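Haltstead Table Setting Collection: Data Card

Summary

The Haltstead Table Setting Collection is a set of recorded table-laying and table-clearing sessions using ordinary household tableware. It was assembled to support work on recognizing everyday dining objects, describing their placement, and comparing a table as found with a table as requested. The current release contains 300 sessions. Of these, 295 carry complete annotations. The remaining sessions are included without placement labels and are listed in the file named unlabeled.txt.

The collection is maintained by the Kolton office of the Haltstead project. Questions about access, corrections, and reuse should be sent to that office through the contact form on the project page.

Contents of the release

Each session folder holds the still pictures for that session, a plain text instruction, and an object table. The object table gives one line per item, with the item's class, its main color, and its position relative to the nearest plate or tray. Where no plate or tray is present, position is given relative to the table edge nearest the viewer.

The instruction is a single sentence in everyday English, such as "Put the fork on the napkin" or "Clear everything except the glass." Instructions were written before the sessions were recorded and were not edited afterward. Spelling errors in the original instructions have been kept.

Tableware

Items were chosen for clear differences in color and shape. The object list has 31 classes, covering plates, bowls, drinking glasses, cups, flatware, serving trays, napkins, and a small group of table decorations. Potted plants belong to the last group. They are labeled as decoration and are never the subject of an instruction.

Flatware is labeled by type where the type can be established from the picture. A piece with only its handle in view is labeled "utensil," and the handle color is recorded. Annotators were told not to infer the type from a matching piece elsewhere on the table. 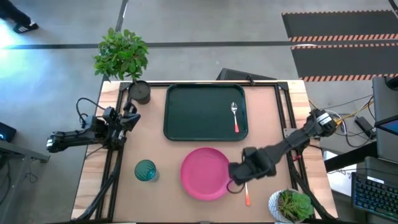

Figure 1. Partial place setting with pink plate, teal glass, and orange-handled utensil; spoon on the green serving tray.

Two labeling rules are relevant to settings of this kind. First, an item lying on a tray is recorded as "on tray" whatever its angle, and the angle is entered in a separate column. The spoon in Figure 1 is therefore "on tray, diagonal." Second, left and right are always given from the near edge of the table, so the glass in the same figure is recorded as "left of plate."

A plate with no food or object on it is labeled "empty." Glasses are not labeled for contents, as the view from above does not permit this reliably across the whole collection.

Annotation procedure

Labels were produced in two passes. The first pass assigned item classes and colors. The second pass, carried out by a different annotator, assigned positions without access to the written instruction. Differences in color naming were settled with the Padilla color sheet, a short list of common color words supplied in the docs folder. Teal and green are separate entries on the sheet; orange and orange-red are merged under "orange."

The annotation log contains 700 correction entries. Most concern the boundary between "beside plate" and "near plate," which was redefined in June. Labels made before that change have been brought into line with the current definition.

Known limitations

The table settings follow one regional style of informal dining. Formal settings with several glasses or courses are not represented. Chopsticks, stemware, and children's tableware are absent. Clear glass and plain white plates are under-represented, and results on such items should be interpreted with care.

Terms of use

The collection may be used for research and teaching. Redistribution of altered labels is permitted if the changes are listed in an accompanying file. Users of the earlier Birkura release should note that item identifiers have changed; a conversion table is provided in docs/birkura_ids.csv.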